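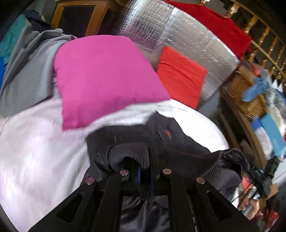

六月进展:旧织物整理与再利用

Rocío 你好!

先说最要紧的:衣物分拣这一块总算追上进度了。上个月还堆在走廊里的袋子,现在都搬进了大房间,一袋一袋倒出来摊开看。到写这份报告为止,登记入册的一共157件,大头是衣服,剩下的是床单、靠垫和一些说不清该归哪类的零碎。

摊开来的时候真是什么都有,藏青色的衣服、浅灰色的连帽卫衣、大白床单,床单上面还压着一个亮粉色的方靠垫,旁边又有一个小一点的橘红色靠垫。颜色一下子全冒出来了,干活的心情都好了不少(我私心很喜欢那个粉的,已经跟大家说好最后再决定它的去处)。

分类的办法

原来申请书里写的是按材质分,试了两天就改了,太慢。现在先按用途分:能直接穿的、能改的、只能拆料的。针织类单独放一堆,罗纹口的东西容易勾丝,跟带拉链的混在一起,拿出来就是一团。银色的隔热反光垫也另外归一类,这个不进洗衣流程,擦干净卷起来就行,Zabala 那边的冬季窗户保温活动正好想要。

去向

Ivik 社区衣橱第一批拿走45件,都是能直接穿的,交接单随后补给你。Derolar 缝纫班要了20个靠垫套的料,床单基本都给他们留着,白的最抢手。拆料那堆还没找到稳定的下家,Isten 说可以收,但只收棉的,我们正在挑。

花钱的地方

这个月主要是洗衣费和收纳箱,洗衣费比预算高,大床单占机器,一次塞不了几条。我想从运输那一项里挪一点过来,运输这边因为 Ivik 自己开车来取,省下不少。你看行不行?行的话我直接改表,不行我就把床单往后排。

还有一件小事,标签纸快用完了,上次买的那种一洗就掉,下回换布标,手写也无所谓。

下个月

先把剩下的袋子倒完,大概还有20袋。然后跟缝纫班定开课的时间,他们想放在晚上七点,我得先问问房间能不能用到那么晚。拆料的事有了准信就写邮件告诉你。你要是路过,欢迎上来坐坐,顺便帮我们叠两条床单!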